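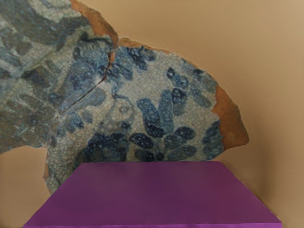 Introduction to Household Archaeology
Handout 4: Rubbish, and what to do with it

Read this before the practical. Last year's group read it afterwards, and the sorting trays took most of January to put right.

1. Why we study rubbish

People tidy up for visitors. They rarely tidy up for archaeologists. A family will keep its best plate on a shelf for three generations and leave it to a niece, who sells it, and we never see it again. The second-best plate gets dropped, goes out of the back door with the fish bones, and ends up in a tray with a number on it. Most of what we know about ordinary meals comes from the second-best plate.

You should be a little suspicious of this. A rubbish pit records what was thrown away and survived, and both halves of that matter. Wood rots or gets burned. Metal is melted down and used again. Cloth goes to rags, then paper, then nowhere. Fired clay just sits there, which is why pottery takes up so much of the course and why a village with thirty wooden bowls and one jug can look, on paper, like a village of jug enthusiasts.

2. Some words you will need

Body (or fabric): the clay part of a pot, as opposed to anything put on its surface. Look at it on a broken edge. If you haven't got a broken edge, you have a whole pot, and should tell someone.

Glaze: a glassy coating, fired on. It may be clear, coloured or whitish, and it may cover only the side the potter thought you'd be looking at.

Crazing: fine cracks in the glaze. They come from the glaze and the body shrinking by different amounts. Crazing may appear as the pot cools from the kiln or many years later, so please do not write "old, because cracked" in your reports. I have a drawer of those.

Sherd: a broken piece of pottery. Some people write "shard". Either is accepted in this module, though the external examiner sighs.

Residual: older than the layer it was found in. Things get dug up and reburied all the time, by gardeners, drains, rabbits and earlier archaeologists.

3. Counting, and why it causes arguments

Suppose pit A gives you 43 pieces of one pot and pit B gives you two pieces of two pots. By count, pit A wins easily. By number of vessels, pit B has twice as many. Neither answer is wrong. They are answers to different questions, and the trouble starts when a report gives one and lets you assume the other.

The usual ways round this are:

Count: quick, and favours anything that smashes into small bits.

Weight: also quick, and favours anything thick. One storage jar can outweigh a whole tea set.

Rim measurement: you lay the rim on a chart and read off how much of the circle survives. Slow, fairer, and useless if you only have bases.

Minimum number of vessels: you decide which pieces could have come from the same pot. It depends a good deal on who is deciding and how near it is to lunch.

Use at least two methods and say which two. The Duvby report (on the reading list) uses one and doesn't say which, and people have been writing footnotes about it ever since.

4. The shape of a pit

Pits are not filled neatly. They are dug for something else, usually clay or gravel, then left open, then used as a bin by whoever is nearest. The sides slump. Someone throws in ash to keep the smell down. The fill at the top may be far younger than the fill at the bottom, and the join between them may be a faint change of brown that only shows after rain.

For this reason we draw the section before we argue about it. Draw what is there. If the line between two layers fades out halfway, let it fade out halfway. A section drawing in which every layer has a crisp edge tells me that you own a good pen.

When we come to volumes, we cheat and treat each unit of soil as a plain solid with flat sides. No pit has ever looked like this, but the sums are possible.

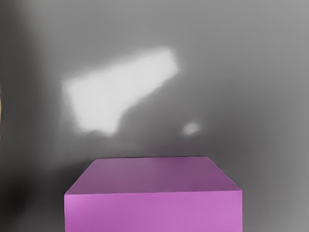 Fig. 2. A plain block. Soil is less cooperative.

Length times width times depth, then divide your finds by the result to get density. Keep your units the same throughout. One group at Flistholm measured depth in centimetres and everything else in metres, and for a whole afternoon had the richest rubbish pit in northern Europe.

5. Case study: the Cabral yard

The Cabral yard was a narrow strip behind a row of houses, in use for roughly 60 years. Three pits, one well, a lot of cabbage. The kitchen pottery was plain and badly worn. The decorated wares were in far better condition, and nearly all came from the pit furthest from the houses.

The excavators suggested a clear-out, perhaps when a household moved or somebody died. Other readings are possible. The decorated pieces may have been used less and so scratched less. The far pit may have taken rubbish from next door over the wall, a practice with a long history and no sign of stopping.

For the seminar, pick one reading and defend it. Then write half a page against yourself. The second half-page is usually the better one.

6. Before the practical

Read the Kumell chapter on sorting, but skip the appendix unless you are having trouble sleeping.

Bring a pencil, a ruler and a hand lens if you own one. No pens near the trays. Labels stay with their bags, and bags stay with their trays - this is the entire discipline of archaeology, and the rest is opinion.

Do not lick the pottery. You will hear from older colleagues that licking is a recognised test for certain fabrics. They may be right, but they also had different insurance.

Reports are due by 4 pm in the box outside the office. The box is emptied at five past.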